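Workshop notebook, Garnileck build
13 February 2023

Mod support, again. I said in June that the mod loader would be a fortnight's work, and I have left that entry in the notebook as a warning to the young. The loader now reads a folder, sorts what it finds by name and loads everything in that order. Players who want their mod to win simply call it "zzz_final_REAL". We have reinvented the way I name my own save files.

Spent the morning on load order. The old method compared every mod with every other mod, fine for the test pack and hopeless for anybody with a hobby. With 1,000 dummy mods in the folder the main menu took 57 seconds to appear. The menu music loops at 40-odd, so you get to hear the join. Swapped it for a proper dependency list, where each mod states what it needs and we sort once. The menu now comes up before the music has faded in, and I miss the join slightly.

Circular dependencies are still a mess. If mod A needs mod B and B needs A, the game used to freeze. It now shows a box reading "Something is wrong with your mods", which I wrote late at night and which helps no one.

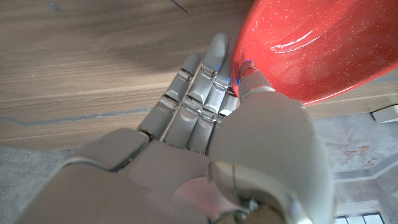

Singhal has read the draft of this and objects to the box. Name the two mods, at the very least, and let the player switch one off there and then. Also, who decided a player should have to quit to the desktop to fix a folder? Fair on both counts. I decided it. Added to the list.

Quick-time events

The bridge sequence has 2 prompts left, down from a number I'd sooner not write in ink. The first is fine. The second comes up while the camera is swinging round, so the button symbol lands on top of the bright sky and you die looking at clouds. Tried a dark outline on the symbol. Looked like a sticker. Tried a short delay so that the camera settles first, which works much better but makes the falling plank hang in the air as though it is waiting for permission.

Selden wants both prompts cut and the plank left to fall on its own. I am coming round to this, mostly out of tiredness.
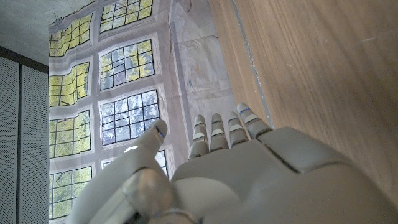 The trouble with cutting them is that the bridge then plays itself, and the stretch before it is already a long walk with talking. Two hands-off bits in a row and people will put the pad down and make tea. One option is to keep the walk short and let the player jump the gap with the ordinary jump button, like in the rest of the game. This was suggested at the very start and turned down as too simple. I have looked for who turned it down and the handwriting is mine.

Performance

Marsh level, low settings, old test machine. Frame rate dropped every time the reeds came into view. Counted the draw calls from the jetty: 2,593, nearly all of them reeds. Each clump was being sent to the card by itself, with its own copy of the same green. Grouped them by patch and the stutter went. The reeds now all sway in perfect time, like a choir, so the wind needs a random offset per patch before anyone else sees it.

Shadows from the reeds are off on low. Left them on for medium, under protest from the fan.

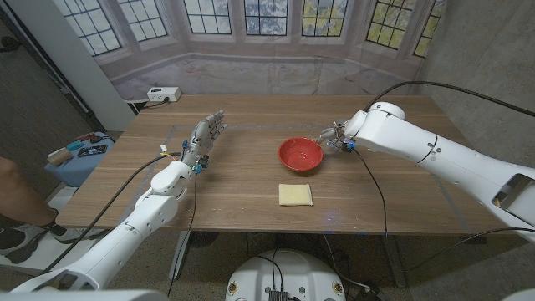

Left to do

Rewrite the circular dependency box so that it names the mods, with an off switch beside each.
Build the bridge with a plain jump and play it three times before having an opinion.
Wind offset for the reeds.
Check whether Gristolix saves from the old build still open. The last one loaded with the hero underneath the map, in good health.
Move the mod folder path out of the code and into the settings file. It still points to a drive on my old machine.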